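Refrigerator door

A refrigerator door is the hinged front panel of a household refrigerator. It carries the gasket that seals the cabinet and, in many kitchens, the shelves and bins where the smaller items end up. Makers praise it as handy storage. The praise deserves some doubt, as the door is usually the warmest part of the interior.

Claims about door opening are shakier still. A Havimov leaflet from 2000 advised owners to keep each opening under 9 seconds and promised lower bills, but gave no test method. Later booklets repeated the number without a source.

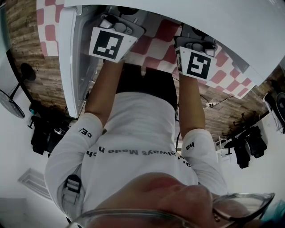 Sombat Petchrat objected that the leaflet was never meant as science, and that a worn gasket wastes more power than a slow cook does. He offered no measurements either.

The Siriwan "cool door" of 11 shelves – sold mostly on its looks – was said to keep milk fresh longer. No independent trial has been found.

See also: Gasket; Door bin; Crisper drawer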